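Come Write With Me This Winter: A Call for Participants
by Štěpánka Zeman

I've been writing little essays about ordinary life for long enough now that people have started writing back, and I love it more than I can say. After my piece about learning to swim as a grown woman (in the slow lane, in a cap that pinched) I got more than 130 letters and emails. Some were two lines. One was longer than the essay! And so many of them were about the same thing, which was being a beginner again at an age when everybody expects you to know what you're doing.

So I want to make a book of those stories, and I'd like you to be in it.

The working title is Starting Late. I'm looking for people who took up something new well into adulthood and who are willing to spend a winter writing about it with me. It can be big, like going back to school or moving to a country where you can't read the cereal boxes. It can be small. One woman wrote to me about whistling. She'd never been able to do it, and then one afternoon at the sink she could, and she called her sister and whistled down the phone. I want that story in the book so badly.

You don't have to be a writer. You don't have to be good at the thing you started, either. I still swim like somebody looking for her keys. If you quit after a month, I'm interested in that too, and maybe more interested, as long as you're willing to talk about the quitting.

We'll meet in Rutherford, upstairs in the old Arkau Hall, which went up in 1849 and has the radiators to prove it. Bring a sweater. The first meeting is in December and we'll go on every other week until the essays are done. We start at 6:30 in the evening and I try hard to let everyone go by 8:30, though I'm a talker, so plan your ride home with that in mind. If you live out in Wamusport or farther, you can join by video, and I'll put the laptop at the good end of the table.
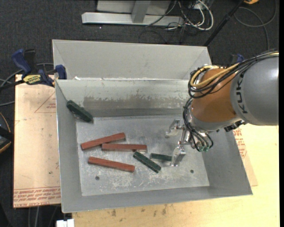 Red and green blocks in a metal bin, with a robot arm reaching in.

A regular evening goes like this. We have tea. I read something out loud, usually short, usually by someone braver than me. Then we write for a while with our phones in our coats, and after that anybody who wants to can read. There's no grading and no going around the circle until the shy person has to speak. I was the shy person for years and I remember how that feels in the stomach!

Between meetings I'll ask you to work on one essay of your own. I'm thinking of something you could read in the time it takes to drink a cup of coffee. I'll read every draft and send you notes, and we'll trade at least four drafts back and forth. That sounds like a lot, I know. The first one is always mostly throat-clearing (mine certainly are), the second one has a good paragraph hiding on page two, and by then you'll be annoyed enough with me to write the real thing.

I have room for 29 people, counting the ones on video. Pronitz, the small press that did my last collection, will print the book, and every writer gets two free copies and keeps the rights to their own piece. There's no fee to take part. There's no pay either, and I wish there were. I do bring cake.

A few things I should say up front. Your story will have other people in it, because everyone's does, and we'll spend a whole evening on how to handle that. You can use a pen name. You can also pull your essay any time before it goes to the printer, and I won't sulk where you can see me.

To apply, send me a letter. One page is plenty. Tell me what you started, how old you were, and what the first day was like - what you wore, who was there, whether you wanted to go home. Please don't polish it. Put your phone number at the bottom and let me know if you'd be coming in person or on video, and if you need the elevator, because it has to be unlocked for us ahead of time.

Letters can go to me care of Pronitz, or you can drop one in the box inside the front door of the hall. I'm reading them as they come in and I'll answer every one, even if it takes me a little while. My handwriting is terrible, so I'll probably call.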